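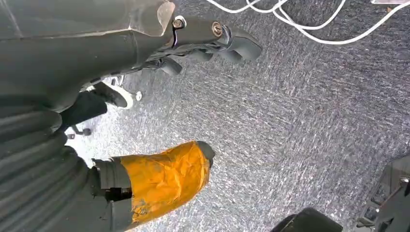
Robots & Automation > Household and light workplace chores

Can a two-armed robot tidy desks yet, or is it still a lab exercise?

Asked by Nattawut Chaiyaporn
Monday, April 22, 2019

I look after 6 shared offices with the same desks in all of them. Each desk has a slotted wood organizer, a laptop, and whatever people leave behind. Evening work is: put papers and phones back in the organizer, close the laptop, square the organizer to the desk, wipe the surface, vacuum the carpet. The vacuuming is already done by a disc-type robot and I have no complaints except cables.

What I want to know is whether the desk part can be handed to a machine with arms and fingered hands. I don't need it fast. It has all night. I do need it not to drop phones. Things I would like numbers or at least experience on:

- moving an organizer without emptying it first
- picking flat items (paper, phone, ruler) out of a narrow slot
- cables on the desk and on the floor

Please don't send me vendor videos. I have watched the Pirnura one and it is edited every few seconds.

3 answers

Answer from Kanako Onishi (accepted)

Short version: moving the organizer is possible under supervision, flat items in slots are not dependable, cables are the worst of the three.

Longer version, one item at a time. I kept a log of attempts on the organizer job through August, 858 in total, on one desk with one organizer. An attempt means: approach, get the fingers on the bottom board, shift the organizer to a marked position, release. I counted it as failed if anything left its compartment or if the hand touched the laptop. 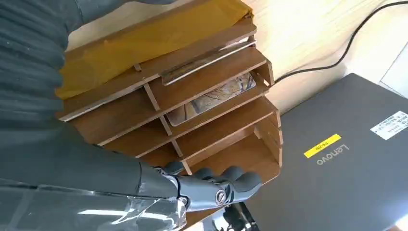 Fingers at the bottom board, laptop alongside.

The bottom board is the right place to hold. The upper shelves on this type are thin boards joined by slots and tabs, and if you pull on one you are loading the joint. A person feels that and eases off. A hand without decent force sensing at the fingertips keeps going until a limit trips, and the limit is usually set for protecting the hand, not your furniture. Set it lower than the manual suggests.

The second problem is the slant. With angled shelves, a phone will stay put while the organizer slides slowly and will come out if it starts with a jerk. Nearly all my failures were at the start or the stop of the move. Limiting acceleration helped more than any change to the grip.

Flat items: a phone in a compartment gives fingers this size very little to get hold of. You can drag it forward by friction and then pinch the edge, but that is two skills chained together and each has its own failure rate. Paper is worse. If a sheet is draped over the top shelf it also hides where the top shelf is, so the planner has an incorrect height for the back of the organizer and the wrist goes in too low. Clear plastic has the same effect, since depth cameras often read through it to whatever is behind.

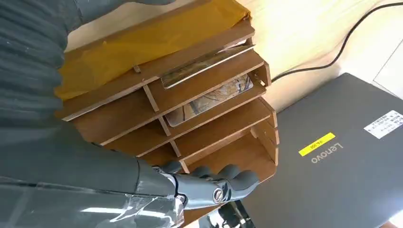
The other thing to budget for is the wrist. It needs far more room than the fingers do. People measure the slot and the fingertip and conclude it fits, then find that the knuckle housing or the forearm hits the desk before the fingertip gets there. Measure the bulkiest part behind the hand and leave clearance for that. With a laptop right beside the organizer your approach directions are down to the front and one side.

Cables: on a desk, route them behind the organizer and clip them. On the floor, get them off the floor. A mobile base will either stop for a thin cable or fail to see it, and both cost you the night.

If I were you I would leave the desks to people and revisit when someone will show you 900 consecutive attempts with no cuts.

Comment from Nattawut Chaiyaporn: Useful, thanks. Was the phone in the organizer for all 858?

Comment from Kanako Onishi: No. Without a phone for the first part of the month. The failure rate went up when I added it. I would not quote one figure for both.

Answer from Ratree Petchrat

Depends what you call tidy. If the organizer is screwed to the desk you don't need to move it, so that part of the job goes away. We screwed ours down. 2 screws each, done in an afternoon. Then the only thing left is loose stuff, and a tray does that.

Comment from Napaporn Yensuk: Doesn't answer the robot question, but I would do this first anyway. Check the desk warranty before drilling.

Answer from Nuanchan Chuensuk

I disagree with the accepted answer on one point - suction works on phones. A small cup on one arm and fingers on the other will get a phone out of a slot if the glass is facing the cup and there is height for the cup to get in. It does not work on fabric cases or paper. For a narrow slot you need a side-entry cup, and then the tubing becomes one more cable to manage.

I agree on wiping. Don't wipe with the hand that picks. Fingertip pads pick up cleaner residue and you lose grip on the next item.

Comment from Kanako Onishi: Fair. I had no suction so I can't compare.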